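Do you need to finish every book you start?

Posted in: Reading, Grumbles

Every spring I get an email from Zindeo telling me how my reading is going. I signed up to it years ago, when it was a plain list where you typed in a title and ticked it off. Now it has streaks and a little flame. This time it told me I had 14 books "in progress" and that readers like me finish more when they set a daily goal. Readers like me! I would love to meet them.

I don't believe the daily goal works. I tried it in May and lasted 47 days. What I got out of it was a lot of short books chosen for being short, and a novel I read mostly on the stairs at ten to midnight to keep the flame alight. Ask me what happened in it. There was a lighthouse, I think, and a sister.

The case for finishing

People who finish everything tend to say the same thing, that you can't judge a book until the last page. I can see it for a murder mystery. For most other things I would say you can judge it quite well by page 134, which is where I stopped with the big history of salt that everybody was pressing on each other a while back. I had understood that salt was important. I had been told it in several ports.

Then there is the money argument. You paid for it, so read it. But the money has gone whether I read the thing or not, and I don't sit through a bad dinner twice to get my value from it.

The case for speed

Worse than the finishers are the speed people. Esum, which sells a course on this, has been following me round the internet promising 300 pages an evening. I did the free lesson. You move your finger down the middle of the page and try not to hear the words in your head. It felt like looking for my own name in a phone book. At the end there was a quiz, and I did well in it, and then I did the quiz again without reading the passage and did nearly as well. Draw your own conclusions about the quiz.

I would also like to know who wants to read a poem faster.

The case for textbooks

My one soft spot is for technical books, which are the only kind you are allowed to leave unfinished without a lecture. You go in for chapter three, you get what you came for and you leave. Some have a theory half and a practice half, and plenty of buyers only ever open one of them. The author must know this. It doesn't seem to put them off writing the rest.

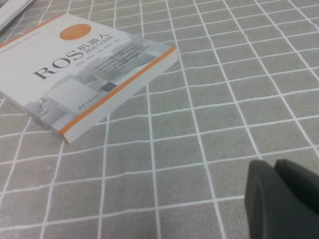

What I do now

I have turned off the emails. I keep a pile by the bed and a pile by the back door, and if something has sat in either for a whole winter it goes to the charity shop with the bus ticket still in it. Some of them I have bought back by mistake.

I'm told Zindeo is bringing in a badge for people who give up on a book. I have not gone to look. If it's true I expect there will be a streak for that as well.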